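Chapter 3

Handling Soft Packages: The Group Project

Introduction

The first two chapters dealt with rigid objects. A wooden block or a steel cylinder keeps its shape when it is held, and the size of the opening between the fingers can be worked out in advance from a drawing. Most goods that are bought and sold do not behave in this way. Bags of snacks, sachets of soup and packets of sweets bend, slip and change shape as soon as they are touched. A gripper that lifts a block every time may fail to lift a bag of the same weight.

This chapter introduces the group project, which runs through the second half of the course. Each group programmes a robot arm with a two-finger gripper to take mixed packages from a shallow tray and place them in a second container. The work follows the rules of the Clivum Picking Challenge, a competition for schools and colleges held each November. Entry to the competition is optional. All groups complete the project in the form set out here, whether or not they intend to enter, and are marked in the same way.

Before starting the chapter, students should be able to:

move the arm by hand control and record a position;
write a short programme that opens and closes the gripper;
explain the difference between the position of the wrist and the position of the fingertips;
carry out the safety check given at the end of Chapter 1.

Students who have not completed the exercises in Chapter 2 should do so first. The programme written for Exercise 2.4 is used again in Section 3.3.

3.1 The task

A round of the task lasts 10 minutes. At the start of the round the tray holds 16 packages, placed by a member of another group. The arm must remove as many as it can, one at a time. A package counts as moved when it lies fully inside the second container and the gripper has let go of it. A package that is dropped on the way may be picked again if it has landed in the tray. If it has fallen elsewhere, it stays where it is until the round is over.

No student may reach into the working area during a round. If the arm has to be stopped for any reason, the clock continues to run. The group may restart the programme from the beginning, but may not change it.

Packages are drawn from the standard set supplied with the Besside course kit, together with a small number of ordinary grocery items chosen by the teacher. The mixture should include both bags and cartons. Food items are to be left sealed and may not be eaten after use, as the wrapping may have been weakened by repeated handling. A burst bag is removed from the set and counts as a lost package for the group whose arm was holding it.

3.2 Parts of a package

It is useful to have agreed names for the parts of a bag. The body is the portion that holds the contents. The end seal is the flat strip at the top or bottom where the two layers of film have been pressed together, and it usually carries a pattern of fine ridges known as crimping. The shoulder is the region between the two, where the film passes from flat to full. On many bags there is also a back seam, which runs along the length of the body.

Each part offers a different kind of grip. The body is the largest target and the easiest for a camera to find, but it gives way under pressure, and the contents move about inside it. The end seal is thin and fairly stiff, although it presents a very narrow edge when the bag is lying flat. The shoulder folds readily between two fingers. A grip at the shoulder may gather several layers of film at once, and the seal above it will often spread outwards or fold along its length.

Cartons are described in Chapter 2 and are treated as rigid in this project. A damaged carton should be replaced.

3.3 Choosing where to grip

The groups at Krasniqi College who tested an earlier version of this project were asked to try every package in three ways: across the body, at the shoulder and at the end seal. The same method is recommended here. For each package, the group makes 3 attempts at each grip and writes down the result in the log sheet. The arm is then turned through 90 degrees and the attempts are repeated. A grip is recorded as held only if the package is still between the fingers after the arm has been raised to its travelling height and brought to rest.

Students should record what the fingers were touching as well as whether the grip held. The wrist camera is helpful for this purpose, and a still picture should be saved each time the fingers close. Notes such as "failed" or "slipped" are of little use later in the project. A better entry gives the part of the package, the direction of the fingers and the way in which the package moved.

Neighbouring packages also affect the choice. A bag with one end beneath another cannot be treated as though it lay alone, and a finger lowered between two packages may push both of them. Where there is a choice, the group may wish to begin with the package that has the most free space on either side. The wall of the tray must be allowed for as well. The fingers of the Grornuvholm gripper used in this course are broad, with rounded outer corners, and they need more room beside a wall than first appears.

3.4 The log sheet

The log sheet has one line for each attempt and is completed during the session. It is handed in every Friday with the saved pictures, which are numbered to match the lines. Groups should agree at the outset who will run the arm and who will write, and should exchange these duties at each session. Corrections are made by a single line through the entry, so that the first version can still be read.

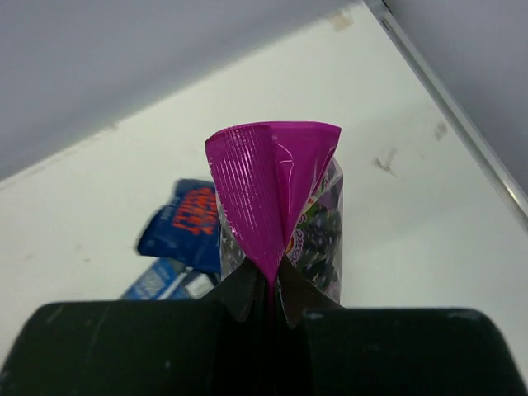
Marks for the log sheet are awarded separately from marks for the round. A group whose arm moves few packages may still gain full marks for its record, provided that the entries are complete and agree with the saved pictures. The marking scheme is printed in the appendix, and blank sheets may be copied from the page that follows it.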